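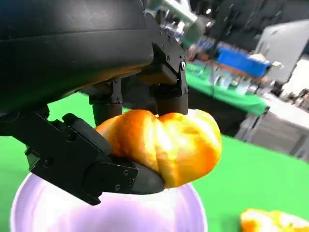 How long does a whole peeled orange keep in the refrigerator?
A whole peeled orange keeps for nine days from the packing date in an unopened Tendus tray. Once the film is opened, use the fruit by the end of the following day.

Tendus Chilled Prepared Fruit
Home / Chilled / Citrus / Whole Peeled Orange

WHOLE PEELED ORANGE, TRAY PACK
Product sheet for kitchens, caterers and food counters
Sheet last reviewed January 13, 2025

Summary

Whole sweet oranges, supplied with the rind removed and the segments still joined. Nothing is added to the fruit: no syrup, sugar, firming agent or coloring. The product is intended for kitchens that serve whole or hand-separated citrus and do not want to peel on site. It can be served directly from the tray, broken into segments, sliced across into wheels or cut into chunks for mixed fruit.

It is sold by the case only. Single trays are not available except as a sample (see Ordering).

Specification

Product: sweet orange, whole, peeled
Form: intact fruit, segments attached at the core
Minimum weight per fruit, peeled: 117 g
Minimum diameter, peeled: 68 mm
Ingredients: orange
Shelf life, unopened and chilled: nine days from packing
Shelf life, opened: use by the end of the following day
Storage: refrigerated, on the temperature printed on the case label
Freezing: not suitable as a whole fruit
Pallet quantity: 117 cases
Sold by: case

The diameter is measured across the widest part of the fruit, at right angles to the core. The fruit is measured at rest on a flat surface before it goes into the tray. A peeled orange has no rind to hold its shape, and it will read narrower or wider once it has been pressed from the sides. Please do not use a reading taken after handling as grounds for a size claim. Weight is the more reliable check and is the one we use when a case is disputed.

Appearance

Saturated orange segments with pale yellow-white pith on the surface are normal for this product. Pith is thinned during peeling and is not fully removed, as the membrane below it is what holds the juice in. Coverage varies between fruits and between one side of a fruit and the other. Customers who need fruit with no pith at all should order the Skerow segment pack, where each segment is stripped of pith and membrane and packed in juice.

The creases between segments will open when the fruit is squeezed and mostly close when it is set down. Slight variation in shape is expected. The following are outside specification and will be credited:

Rind left on the fruit in a piece larger than a fingernail.
A segment that has torn through, with the pulp exposed.
Free juice covering the base of the tray on the day of delivery.
Brown or gray areas on the pith.
Any sour or fermented smell on opening.

A thin film of moisture under the lid is condensation and is not a fault.

Varieties and season

The orange variety changes through the year. The variety in the current case is printed on the end label, under the product name. Seedless or nearly seedless fruit is used whenever it is in season. Outside that period an occasional seed should be expected, and menus for small children should be planned with this in mind. From May the flesh is usually a little paler and the membrane thinner, and the fruit separates more easily by hand. Sweetness is checked on incoming fruit before peeling — it is not adjusted afterward.

Color of the flesh is not a guide to ripeness or sweetness and is not part of the specification.

Packing

Fruits are set in a single layer in a formed tray with one recess per fruit. The tray is closed with a clear peelable film. An absorbent pad lies under the recesses. The pad is not edible and must be thrown away with the tray.

Trays are stacked in a corrugated case with a printed end label. The label carries the product name, variety, country of origin, packing date, use-by date, storage temperature and lot code. Keep the end label until the last tray in the case has been used. Without the lot code we can't trace a complaint.

Do not stack loose trays once they are out of the case. The film is not made to carry weight and the lower fruits will be crushed.

Receiving

Check the case temperature on arrival and move the product into the refrigerator at once. Open one tray per delivery and look at the underside of the fruit as well as the top, where most handling damage shows. Record the lot code with your delivery notes.

Cases that arrive wet on the outside should be opened in front of the driver.

Handling and serving

Wash hands or wear clean gloves. Peel the film back from the marked corner. Lift each fruit with even pressure on opposite sides, as close to the middle as possible. Pressure at the ends tends to split the fruit along the core, and a fingertip pushed into a crease will open it.

Set the fruit down. Do not drop it, even from a small height. A bowl with a smooth interior is preferred to one with ribs or a rough finish, which can catch the membrane when the fruit rolls. For display, a round bowl with a wide opening allows the fruit to be placed and taken out without dragging it over the rim.

For service on a counter, put the fruit in the bowl shortly before opening and keep the bowl chilled. Cover it between service periods. Fruit that has been on display should not go back into the tray.

Pale bowls and plates show up free juice sooner than dark ones, which is useful for staff who are checking a display from the other side of the counter. White, lilac and light gray all work well in this respect.

Bowls and other serving ware are not supplied with the fruit.

Preparation notes

Segments: hold the fruit with the stem end up, open it at the core with both thumbs, then separate the halves and work outward. Cold fruit separates less cleanly. A few minutes out of the refrigerator helps.

Wheels: lay the fruit on its side and slice across the core with a thin serrated knife. A straight blade is acceptable if it is very sharp. Discard the end slices or use them for juice.

Chunks: cut into wheels first, then cut each wheel into wedges. Add to mixed fruit last. Orange juice will soften melon and berries if they stand together for long.

Juice: the product can be pressed or blended, but it is an expensive way to make juice. The Santon unpeeled juicing orange is the correct item for that use.

Garnish: there is no rind on this product and it can't be zested. Order unpeeled fruit for zest, twists or candied peel.

Allergens and diet

Contains no ingredient that requires allergen labeling. Suitable for vegetarian and vegan diets. Some people react to citrus fruit, and it should be named on the menu wherever it is used.

The product is ready to eat. It does not need to be washed, and rinsing is not recommended — water gets into the creases, thins the juice and shortens the life of the fruit.

Related items

Skerow segment pack. Orange segments without pith or membrane, in juice. Tub with lid. Use for plated desserts and salads.

Nzioka half-and-half tray. Whole peeled oranges and whole peeled mandarins in one tray. The orange in this pack meets the same size and weight limits as the product on this page. There is no size limit on the mandarin.

Santon juicing orange. Unpeeled, sold loose in cases. Mixed sizes, with surface marks allowed.

Ordering

Orders are accepted by the case, with mixed pallets allowed as long as every item on the pallet is chilled citrus. A full pallet of the whole peeled orange is 117 cases and ships without a handling charge. Peeling is done to order, so an order can be reduced but not canceled once it has been confirmed.

One sample tray per site can be requested from the account desk. Samples are packed on the same line as the cases and carry the same use-by date. Please tell us how you intend to serve the fruit when you ask for one, as kitchens that want wheels are often better served by larger fruit when it is available.

Standing orders may be changed up to the cutoff shown in your account. Quantities above your usual order should be entered early in the week of a public holiday.

Claims

Send a photograph of the fruit, a photograph of the end label and the number of fruits affected. Claims about appearance must reach us on the day of delivery. Claims about shelf life can be made up to the use-by date, provided the trays are unopened and the storage temperature has been recorded. Credit is given per tray.

Do not return fruit to the driver unless the claims desk has asked for it.

Product contact for technical questions, specifications in other languages and nutrition data: Lilian Magesa, Chilled Citrus, Tendus.

Changes to this sheet

Minimum diameter restated as a peeled measurement. The previous sheet gave the diameter with the rind on.
Guidance on display bowls added.
Nzioka half-and-half tray added to related items.
Rinsing instruction reworded.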